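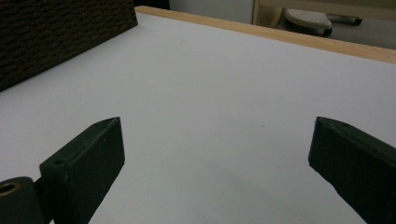
Bavstead's first comment on the draft was that a machine which clears a table in 78 tries out of 100 is no use to a household, as somebody still has to stand beside it. We accept the comment and have reorganised this report to answer it. Success rates are now given together with the number of times a person had to step in.

Household Handling Project, Stage 2
Progress report to the funder
Prepared by Priltley, 2022-07-10

1. Status

Work is on schedule against the revised plan. Demonstration recording for table chores is finished. Recording for laundry has started and is behind the other chores. Spending is within budget, except for gripper parts, which are over.

2. Work done this period

Demonstrations were recorded with hand-held grippers at the home site and at the Prodholm shop floor. Operators carried out each chore at normal speed, starting and ending with the fingers open. The chores were clearing a table, moving small goods into a basket, wiping a flat surface and facing up stock on a shelf.

The finger design was changed once. The earlier tips were rounded and slid off thin items such as cards and flat packets. The present tips are squared with a bevelled top edge and get under most packets on a hard surface. They do no better than the old ones on cloth.

Śliwiński supplied the arm and carried out the fitting. Calibration took longer than planned owing to a worn coupling, which has been replaced.

3. Results

Clearing a table: 78 per cent of trials completed without help. Most of the failures were at pick-up, with items lying flat or close to the table edge.

Small goods into a basket: comparable to clearing when the basket is in a known position. When it is moved between trials the arm often releases on the rim.

Wiping: coverage is acceptable on plain surfaces. Pressure control is poor and the arm leaves a strip along raised edging.

Facing up stock: 38 per cent without help. Glossy packaging and tight shelf spacing account for most stops. Prodholm staff did the same shelf faster by hand in every comparison.

Folding towels: not yet reportable.

4. Assessment

On present results no chore in the set can be left to the machine unattended. Table clearing is the closest. It could be used now where a person is in the room for other reasons and can respond to a stop. Shelf work should be treated as research for the remainder of the project.

Pale tabletops remain a difficulty. On a plain white surface there is little for the vision system to hold on to, and height estimates drift. The error is small but enough to make the fingers close above a flat item. A contact check before closing is being tested.

5. Issues

Finger wear is higher than estimated. We have 2 spare sets left and have ordered 3 more.

Access to the Prodholm floor is limited to hours outside trading, and will stop altogether in December.

6. Next period

Complete the contact check and repeat the table trials. Record further laundry demonstrations. Add interventions per hour to all results tables, as Bavstead asked. A decision is needed from the funder on whether shelf work continues at its current share of arm time.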